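Filed under: About Us / Our Story / The Room

Muvden teaches people how to look after a home. We run short, cheerful classes in folding, sorting, mending, packing and putting things away, and we love it far more than we expected to when we started with a borrowed table and a bag of odd socks.

The first class was on fitted sheets. Izzati Tambunan had been folding them for years at a guesthouse in Lumham and had shown so many friends how to do it that one of them finally suggested she charge for it. She booked a community room for a Saturday-sized crowd, and eleven people came, and they stayed an hour past the end swapping tips about pillowcases! Rizal Subramaniam was one of the eleven. He went home, refolded his whole linen closet, and wrote to Izzati the next morning asking if she wanted help with a second class.

That was in January. By the following January the two of them had taken a lease on the ground floor at 221 Ginting Road, and we're still there. Since moving in we have had 277 people through the beginner course, from college freshmen who had never run a wash to a retired tailor who mostly came to correct our buttonholes (and was right).

What we teach

Everyone begins with Clothes One. It's four evenings, and it covers T-shirts, pants, knits, and what Izzati calls the awkward pile: hooded things, strappy things, sports uniforms, anything with a zipper down one side. We work with real clothes that have been worn and washed plenty of times. Brand-new shirts are stiff and behave themselves, so you don't learn much from them. Bring your own if you like. We also keep practice clothes for anyone who forgets, and the bright, stripy ones are great for beginners because you can see right away when a fold has gone crooked.

After that you can go on to Closets and Drawers, Packing for a Trip, or Mending, which fills up first. Rizal runs a Saturday-morning style session for families too, though lately it has been on weeknights at 6:30 so more parents can make it. Kids are very good at sorting. They'll argue about whether a sock is gray or blue with a seriousness we really enjoy.

The room

We teach in one room, and it gets rearranged a lot. A typical evening starts with everyone on their feet while one of us draws a fold on the whiteboard, step by step with arrows, and then we spread out and try it. Some people like a table. Others do their best folding on a couch cushion or sitting on the floor, and that's fine with us — you should learn it wherever you're going to do it at home. We ask people to set bags against the wall and to watch out for the extension cords, which we need for the irons and the two sewing machines.

The board is Rizal's pride and joy. It came from an office clearance at Vullateck, and it's bigger than anything we would have bought for ourselves. He wipes it down at the end of every class.
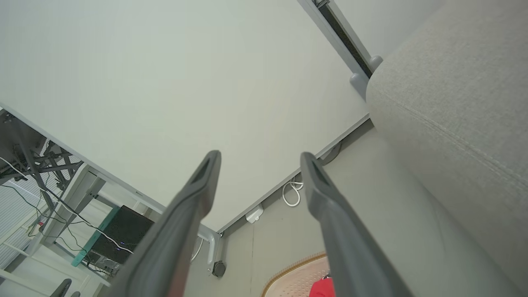
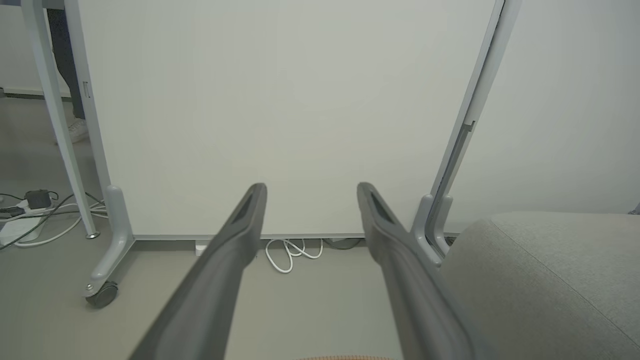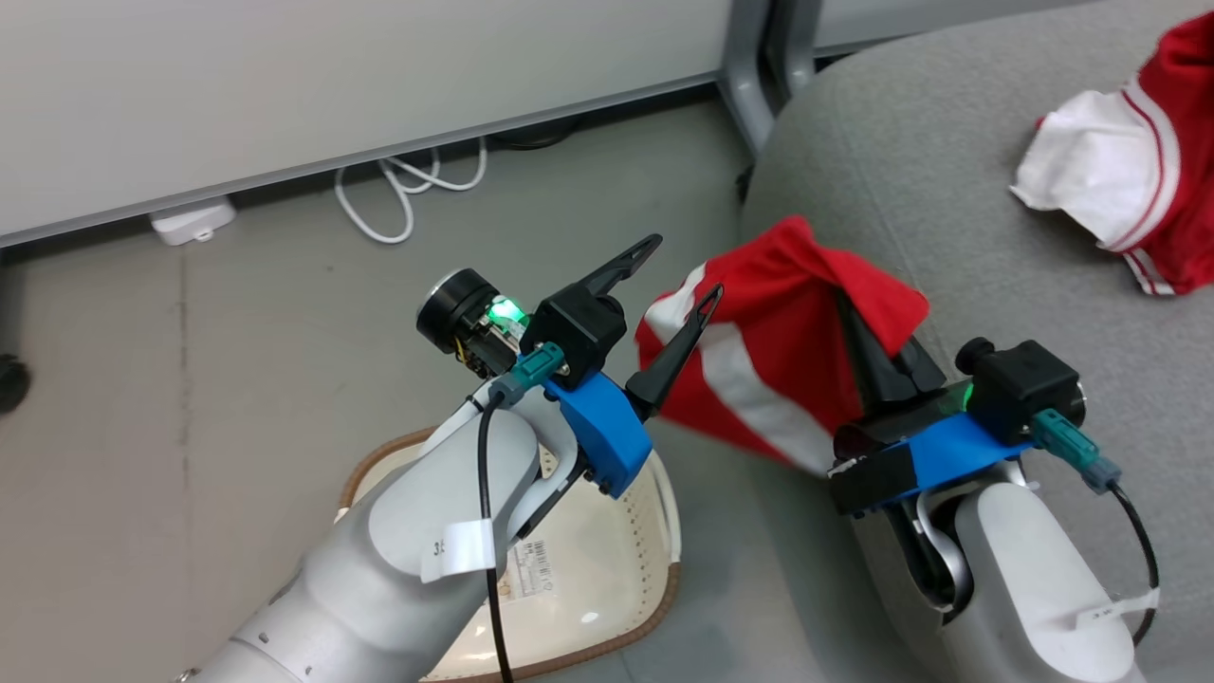
We never put out more clothes than a class can get through in an evening. Early on we did the opposite, with 100 pieces heaped in the middle and everybody looking at the pile in despair. Now each person takes a few things at a time, finishes them, and comes back for more. It's calmer, and people get further. If a shirt won't cooperate we shake it out and start over, sometimes three or four times, and then somebody gets it and shows the person next to them. That's our favorite part of the night.

Who we are

Izzati leads Clothes One and Mending. She irons to the radio and has strong opinions about hangers. Rizal looks after the family sessions, the packing class, the bookings and the coffee. He can get ten days of clothes into a carry-on and will happily show you how, even if you only came in to ask about parking.

Joining a class

Classes are small, so it's worth signing up a couple of weeks ahead. Beginners are welcome all year and there's nothing to buy. Wear something comfortable. If you have one item at home that always beats you, bring it along — we've had a hammock, a christening gown and a very large beach tent so far, and we'd love to see what you've got.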